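Tuesday, evening

It rained until four and I did not go out, except to the bins. I have decided to write in English again this month, because my letters at work became lazy and full of the same ten words. Iason Antoniadis says my English is good but that I write as if I am wearing a tie. I will try to take the tie off, though in a diary it is strange to think about clothes at all.

The keyboard has now been with me for the whole of June and I still look at it with pleasure when I come into the room. Before it I had a grey one from the office in Hastow, which they were throwing away, and I used it for years without any feeling for it. Two of its letters had no paint left. I knew where they were, so it did not matter, but when my sister came to visit she could not write her own surname.

I paid 79 for the new one, second-hand, from a man in Wetine who was selling everything from his desk. He wanted 100. I am not good at bargaining and I said 87, and then he looked at my shoes, which were wet through, and said 79 himself. I have thought about this many times. I believe I should have given him the 87.

What I like is the colour. I had never thought that a thing for typing could have colours like a sweet shop. The case is cream, the letters are a pale pink, and the keys for the less important work are a green like sage leaves when you have dried them. Even the space bar is green, and it is long, and my thumb finds it without help. My mother had a kitchen cupboard in almost this green. She painted it herself and the door never closed properly afterwards.
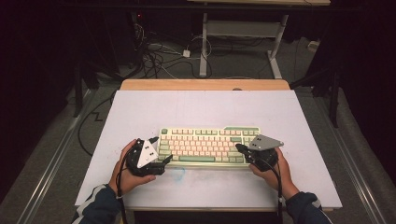
The sound took me longer. The old one made nearly no noise, and with this one I hear every letter, so I also hear when I stop. In the first week I typed less in the evenings, out of respect for Mrs Jayasinghe below. I asked her on the stairs if it disturbed her. She asked me, what keyboard? She thought I meant a piano, and was a little disappointed, I think.

I have also learned to clean it. You turn it over and tap it gently, then you go between the rows with a soft brush. For the pale keys I use a cloth with a very small quantity of water. The pink ones show the dirt of the fingers sooner than the green, most of all the E and the A. Tea I now drink at the window.

Tomorrow I must finish the translation for Uvuvance. There remain the part about the guarantee and the long table of spare parts, which I was saving because it is boring and I hoped to be in a better mood for it. I have been in a good mood twice and did other things.

Iason telephoned at nine. He wants to borrow the big suitcase and has found a cheap room by the sea, without breakfast. I said yes to the suitcase. I forgot to tell him that one wheel is bad, so I must write this to him in the morning, before he comes.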